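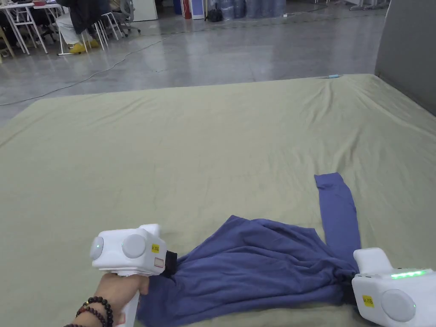
Handheld grippers on the blue shirt, over the khaki sheet.

Teaching a Robot Arm to Fold a Shirt, Part 2: Recording Your Own Folds
Posted Jan 16, 2020

In Part 1 we bolted a secondhand arm to a bench at the Tirkska workshop and made it wave. Everyone enjoyed the waving. Then somebody asked what it was for, and I said laundry, and now there has to be a Part 2.

The plan is to do the folding yourself with a pair of handheld grippers, record what your hands did, and train the arm on the recordings. You will fold the same shirt more often than you have folded any shirt in your life. If you live with other people, do this somewhere they can't see you, or they will form ideas about the rest of the basket.

What you need

Two handheld grippers with matching jaws
A head-mounted camera
A laptop with plenty of free disk space
One long-sleeved shirt, plain, in a color that stands out from the sheet
One fabric sheet, much bigger than the shirt
Tape
A timer with a loud beep

My grippers are the Gemow pattern, which is a grand name for some files that Man-sik Byun drew up and put on the workshop's shared drive. The recorder software is called Koyama. It does the job and has the manners of a parking meter.

Step 1: Lay the sheet

Put the sheet down on something flat and pull it smooth through the middle, where the folding will happen. Wrinkles out near the corners are fine. I spent an evening chasing mine from one corner to another before accepting that a wrinkle doesn't leave, it just relocates.

Tape the near edge. Leave the far edge loose so you can tug it flat between takes.

Pick a dull sheet. My first one had stripes, and the tracker took a great interest in the stripes and none in the shirt. Pale khaki green with a blue shirt has given me the least trouble. White on white is for people with better cameras and calmer lives.

Step 2: Pair the grippers

Switch on the left gripper, wait for its light to go green, then do the right. If you switch them on together they will sometimes swap sides, and you'll get a beautiful recording of a person with their hands on backwards.

Open Koyama, choose New Session, and squeeze each trigger all the way closed and all the way open. The two bars on the screen should follow. If a bar stops short of the end, run the jaw calibration again. Don't tell yourself it's close enough. I have a folder of 20 takes from July named "close enough" and the arm learned nothing from any of them except hesitation.

Step 3: Set the camera

Wear it so that both grippers and the whole shirt are in view when you look down at the work. Check this with your arms stretched toward the far cuff, as that's when your head comes forward and the near hem drops out of the picture.

Bracelets and watches can stay on if they don't catch the handle. Long dangling sleeves of your own are a worse idea, especially if they're the same color as the shirt.

Step 4: Crumple the shirt

Drop it from elbow height onto the middle of the sheet. Do not arrange it. You will want to arrange it. A shirt laid out nicely teaches the arm to deal with shirts that have been laid out nicely, and those are not the ones on your floor.

Step 5: Fold and record

Start the recording, wait for the beep, and then:

Pinch the body of the shirt on both sides and draw your hands apart until the fabric between them goes tight. Hold it there for a beat.

Lower it and let go with one hand at a time. Letting go with both at once tends to make the far side spring back.

Lay the sleeves out, cuffs flat. The grippers are poor at finding a cuff by feel, so look straight at it before you pinch.

Fold the left sleeve in, then the right. Same order every take. I alternated for a while out of fairness.

Bring the hem up to the collar, press once with the closed jaws, and move both hands back to the near edge of the sheet. Stop the recording.

Go slower than feels natural. My usable takes run to 61 seconds, and the ones where I was showing off all went in the trash. If you drop the shirt, keep going and pick it up again. The arm is going to drop it too, and it may as well see how that's handled.

Step 6: Check before you do more

Play back the first 11 takes before recording any others. Look for a jaw that reads closed when it's plainly open, a missing hand, or a jump in the path where tracking gave up. Delete the bad ones right away. They don't improve in storage.

How many do you need?

I trained the first version on 600 takes, spread over more evenings than I'd care to explain. It can now pick up a shirt, pull it tight, and put it down in a shape I would call intentional. The sleeves are a matter of opinion.

Common problems

Gripper light goes out in the middle of a take: charge it. If it's charged, reseat the battery. If that doesn't help, see Man-sik's notes on the shared drive, under Fadarico, a folder whose name he has declined to discuss.

The shirt drags the sheet along with it: you're pinching too deep. Come in at a shallower angle and take only the top layer - the jaws will happily grab everything down to the tape.

Fabric slips out of the jaw: wipe the pads with a damp cloth and let them dry. Lint builds up faster than you'd expect from one shirt.

Part 3 covers training, and what to do when the arm folds the sheet.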